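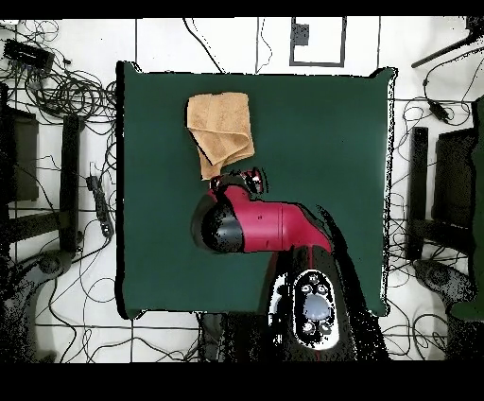 Plonard Lukia Drying Cabinet
Item 2528

Home > Laundry Room > Drying Cabinets > Freestanding

In stock. Ships by freight in the lower 48 states.

The Lukia is a freestanding electric drying cabinet for small laundry rooms in salons, clinics, gyms, boarding kennels and guest houses. It dries towels, uniforms, aprons, mats and outerwear on rods and shelves with moving warm air. Nothing tumbles. Cloth comes out flat or hanging, the way you put it in.

Most buyers already own a tumble dryer and add a cabinet for the things that don't belong in it. Rubber-backed mats, waxed aprons, fleece, wool and anything with a glued-on badge will last longer in a cabinet. A cabinet is slower than a dryer. If all you wash is bath towels and you need them back within the hour, buy a second dryer instead and look at the Lukia when you have other kinds of wash to deal with.

At a glance

Type: freestanding, vented
Heater: 1000 watts
Power: 120 volts, standard grounded outlet, 15 amp circuit
Outside width: 33 inches
Outside depth: 24 inches
Outside height: 72 inches, feet fully in
Hanging rods: 3, removable
Shelves: 2 wire shelves included, up to 4 can be fitted
Load limit: 33 pounds dry weight, all rods and shelves together
Door: single, hinges left or right
Vent: 4 inch round, top or rear
Drip tray: stainless steel, slides out at the front
Finish: white or gray powder coat
Cord: 6 feet
Warranty: 2 years parts and labor, 5 years on the cabinet shell

How it works

A fan at the bottom of the cabinet pulls room air in through a washable filter and pushes it over the heater. Warm air rises through the load and leaves at the top, carrying the moisture with it. A sensor in the outlet reads the humidity of the air going out. When the reading levels off, the heater shuts down and the fan runs on for ten minutes to cool the load.

You can also run the cabinet on a timer, from 30 minutes to 8 hours in half-hour steps. The timer is the better choice for boots and thick mats. They give up their moisture so slowly that the sensor can stop the cycle early.

Programs

Cotton. Full heat. For towels, sheets, cotton uniforms and cleaning cloths.

Mixed. Medium heat. For polyester blends, aprons and most workwear.

Gentle. Low heat. For wool, fleece, swimwear and anything with elastic in it.

Air only. Fan with no heat. For leather, straw, and items that are just damp from the weather.

Timer. Any heat setting, your choice of time. The last time you used is kept in memory, even if the cabinet is unplugged.

Drying times

These are for items spun in a front-loading washer at high speed, with the cabinet in a room at normal temperature. A slower spin will add a good deal to every one of them.

Hand towels, hung single on the rods: 1 hour 30 minutes
Bath towels, hung single: 2 hours 30 minutes
Bath towels, hung doubled: 4 hours
Poly-cotton tunics, on hangers: 1 hour
Bib aprons, on hangers: 1 hour 30 minutes
Fleece jackets: 2 hours on Gentle
Rubber-backed mats, flat on the shelves: 5 hours
Work boots, on the boot rack: 6 hours on Timer, medium heat

The difference between single and doubled is worth noticing. A thick towel folded over a rod traps damp air between its two halves, and the part that touches the rod dries last. With a full load of doubled towels, open the door at the halfway point and shift each one a few inches along.

Terry, waffle and flat weave

Terry holds more water than other towel cloth of the same weight, as the loops add a lot of surface. It also depends on those loops being upright to feel soft. A tumble dryer lifts them by beating the cloth about. A cabinet doesn't, so terry dried in the Lukia is a little firmer to the touch. Shake each towel hard twice before you hang it and again when you take it down. Skip the fabric softener - it coats the loops, and the towel takes up less water the next time it is used.

Waffle towels shrink in their first few washes and do well in the cabinet, where they can be pulled square on the rod. Flat-weave towels dry fastest of all and can be hung doubled without much penalty.

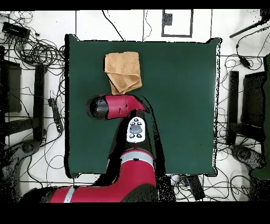

Folded terry towel in tan.

Let towels cool before you stack them. A stack put away warm can hold enough moisture in the middle to turn musty by the next morning. Fold them after the cool-down has finished, and leave the closet door open for a while if the closet is small.

What's in the box

The cabinet ships in one carton on a pallet. Inside you will find:

Cabinet, assembled, door fitted to open from the left
3 hanging rods
2 wire shelves with 8 clips
Drip tray
Vent collar and blanking plate
Wall bracket with screws for wood studs
Spare intake filter
Printed manual in English and Spanish

Vent hose isn't included. Use rigid or semi-rigid metal duct. Plastic and foil hose sag and collect lint, and the warranty doesn't cover a cabinet that has been run on them.

Choosing a spot

Leave 2 inches behind the cabinet and 1 inch on either side. The intake is at floor level on the front, so don't place it where a mop bucket or laundry cart will be parked against it. The door needs 33 inches of clear swing.

The floor should be hard and level. The four feet adjust by up to one inch. On carpet, set the cabinet on a sheet of board to keep the intake clear.

Fix the wall bracket before first use, even if the cabinet feels steady. A full load of wet mats on the top shelf makes it top-heavy when the door is opened.

The cabinet can be run without a duct in a large room with good ventilation. In a small room with the door shut, the moisture has nowhere to go and drying times get much longer. A duct run of up to 20 feet with two elbows is fine. Take off 5 feet for each extra elbow.

Changing the door side

This takes one person with a Phillips screwdriver 20 minutes or so. Lay the cabinet on its back on the flattened carton. Remove the two hinges, move the plastic plugs to the empty holes, turn the door end for end and refit. The latch works from either side. Stand the cabinet upright again and check that the gasket touches all the way around before you plug in.

Cleaning and care

Filter. Pull it out and tap it clean once a week. Wash it in warm water once a month and let it dry before putting it back. A clogged filter is the most common reason for slow drying.

Drip tray. Empty it after any load that went in without a spin. It holds half a gallon. Wipe it dry if the cabinet will stand unused.

Interior. Wipe with a damp cloth and mild soap. Don't use bleach on the rods.

Gasket. Wipe off lint with a dry cloth. If it has gone hard or split, order part 2528-G. It pushes into a groove and needs no glue.

Duct. Clean once a year, or twice if you dry a lot of new towels. New terry sheds heavily for its first few washes.

Running cost

At full heat the cabinet draws 1100 watts, made up of 1000 for the heater and 100 for the fan and controls. A cycle of two and a half hours on Cotton uses up to 2.75 kilowatt hours. In practice the thermostat turns the heater off and on, so the real figure is lower. Multiply by the rate on your electric bill to get the cost of a load.

Accessories

Boot rack, holds six pairs, fits in place of the bottom shelf. Item 2528-B
Glove pegs, set of 12. Item 2528-P
Extra wire shelf with clips. Item 2528-S
Intake filters, pack of 4. Item 2528-F
Ortuño rigid duct kit, 4 inch, with wall cap. Stock varies, please call
Drimach pull-out drip mat, for floors that mustn't get wet when you load. Black only

The older Drimach hanging rods have a smaller end fitting and won't stay in the Lukia brackets.

Questions we get

Can it go in a garage?
Yes, if the garage stays above freezing. The sensor doesn't read properly in very cold air, so use the timer in winter.

Will it set off a breaker?
It needs a 15 amp circuit with nothing else heavy on it. Don't share the circuit with a washer or an iron, and don't use an extension cord.

How loud is it?
You can hear the fan in the room. It is quieter than a tumble dryer and there is no thumping. Most people wouldn't want it next to a massage room without a closed door between.

Is there a lock?
Not on this model. The latch is magnetic and opens from the inside with a light push.

Can I stack things on top?
No. The top gets warm and the vent may be there. Keep it clear.

Does it kill germs?
No. It is a dryer only. Follow your own rules for wash temperature and laundry chemicals.

Delivery and returns

Shipping weight is 148 pounds. Delivery is to the curb. For an extra $100 the carrier will bring the cabinet inside to a ground-floor room and take the pallet away. Stairs have to be quoted, so please send us the number of steps and the width of the narrowest door before you order.

Check the carton before you sign. If a corner is crushed, write it on the delivery slip and take the cabinet anyway. We will replace a dented panel faster than we can replace a whole cabinet.

Unused cabinets in the original carton can be sent back within 30 days. Return freight is paid by the buyer unless the cabinet is faulty. Filters and gaskets can't be returned once the bag is open.

Orders for gray placed after February ship with the new handle, which is longer and sits lower on the door. White cabinets keep the current handle until stock runs out. Replacement doors fit both.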